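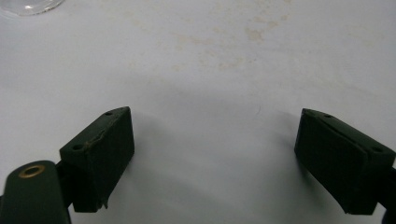
Skekton hand-held gripper study: frequently asked questions

Last updated May 17, 2019

What did you set out to learn?

Whether a robot arm can pick up table-clearing skills from people using a hand-held gripper, with no robot in the room while they do it. It can, and far better than we had hoped!

How much data did you use?

We recorded 892 demonstrations with 18 people. Most of them had never touched a robot before, and a few got so good at it that we started copying their grips.

How well does the arm do?

On tables it had never seen, the trained arm finished 375 tries with no help. We give the full breakdown by object in the report, failures included (please read those, they're the fun part).

What goes wrong most often?

Clear glass. The arm tends to close a little too early on a glass and nudge it away. Stained or shiny tabletops gave us trouble too, until we added more of them to the training set.

Do the finger pads wear out?

Yes, they chip and peel along the edges. We kept worn pads in use on purpose for 54 of the recordings, and the method held up fine with them.

Can I build the gripper myself?

You can. Revathi Joseph wrote the build guide and keeps the parts list up to date. Two holes in the top of each pad need to stay clear, so go easy on the glue.

What's next?

Two-handed tasks! We're starting with opening jars and folding towels, and the first recordings are planned for August. If your lab wants to try the same tasks, write to us and we'll share our setup notes.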